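Notebook, block sets, 4/15/26

Went through the coloured blocks for the Komholm order. The customer wants them sorted into baskets by set, so most of the morning was spent finding out what we have and what state it is in. Stock card says 174 across all sets. I haven't checked that against the shelf and don't plan to until the Kevora box comes back.

Started with red. The paint is matt and has held up well enough on the sides, but the top face picks up scuffs and small dark specks. Tried a dry cloth on a spare one, then a slightly damp one. The specks stayed. Put down as wear, fit to use.

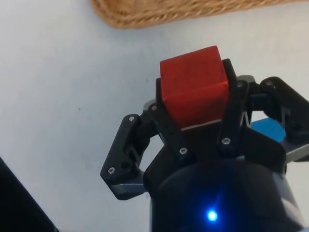 Do scuffed blocks need repainting before they go into a set?
Only if bare wood shows through. A mark in the paint can stay, and the block goes in as it is.

Rosângela Vieira asked for the white cloth on the table again, as colours are easier to judge against it. Agreed. It creases at the fold and wants ironing before next time. The basket is the shallow rectangular one with the flared rim. It takes red and green with plenty of room. I had thought of using the deeper Fukuda basket, but small hands can't reach the bottom of it and things get left behind.

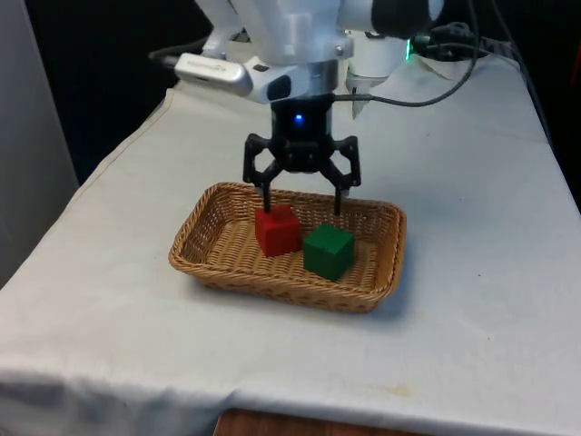 The weave is tight, so corners don't catch in it. I ran a finger along the inside of the rim for loose ends and trimmed 2. Should be done on every basket before it leaves, and I have added it to the sheet under job 2933.

Colour order is still not settled. The Zuvemus leaflet gives red, green, blue, and our own card has blue first. I'd go with the leaflet, as that is what the customer will be holding. Blue is a good deal brighter than the green, which is dark and looks nearly black under the shelf lamp. May be worth asking the paint shop for a lighter green when we reorder in August.

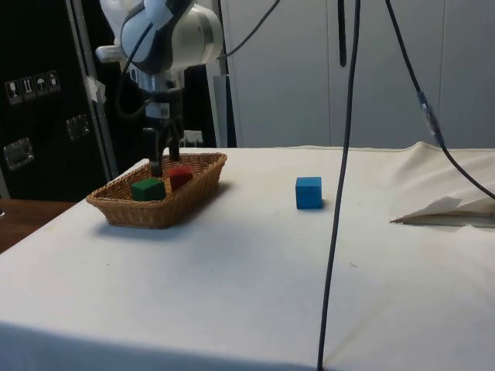 Labels next. The old ones are tied on with string and come off the first time anyone lifts a basket by the rim. Rosângela has 18 sewn tags left over from the last order and will bring them down. Short strip of tape underneath until then.

To do: iron cloth, correct the colour order on our card, chase the Kevora box.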